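Week 8: Salt, water and blood pressure
Notes to go with Monday's session, Britt-Marie Myklebust

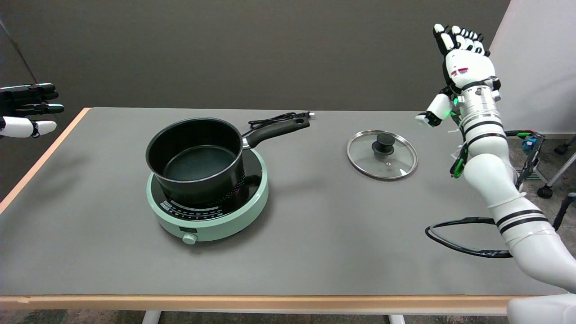

Okay, so last time we got as far as the heart pushing blood out and the arteries pushing back, and I promised we'd get to the kidneys. Everybody groans at the kidneys. Stay with me – they're my favorite part of the whole course!

Start with the two numbers. If the cuff says 116 over 72, the 116 is the pressure while the heart squeezes (systolic) and the 72 is the pressure while it rests between beats (diastolic). Both are in millimeters of mercury. A few of you swapped them on the worksheet, so please check yours before you hand it in again.

Now, salt. Sodium pulls water along with it. Eat a very salty dinner and your blood gets a tiny bit saltier, you feel thirsty, you drink, and the volume of fluid in your vessels goes up. More fluid in the same pipes means more pressure. Healthy kidneys notice this and let more sodium and water go into the urine, and by the next day or so you're back where you began.

In some people the kidneys need a higher pressure to get rid of the same amount of salt. We call that salt sensitivity. It gets more common with age and with kidney disease, and it runs in families. Two people can eat the same soup every day and have quite different readings after a month, which I find fascinating (and a little unfair).

The hormone part, quickly. When pressure drops, the kidneys release renin. Renin sets off a chain that ends in angiotensin II, which tightens the small arteries and tells the adrenal glands to make aldosterone. Aldosterone makes the kidneys hang on to sodium. Draw this as a loop in your notes, with arrows, and leave room next to each step – in December we'll go back and write in which drugs block what. ACE inhibitors go near the end of the chain, so don't squeeze that corner.

Somebody asked about potassium. It works partly the other way, helping the kidneys let sodium go. Beans, potatoes, bananas and spinach all have plenty. Anyone with kidney trouble should talk to their doctor before loading up on it or buying a salt substitute, as many of those are potassium chloride.

For next week: read page 226 in the course reader and keep a food label from something you eat a lot. Look for sodium, not "salt", and check the serving size. Mine was crackers. I was not pleased.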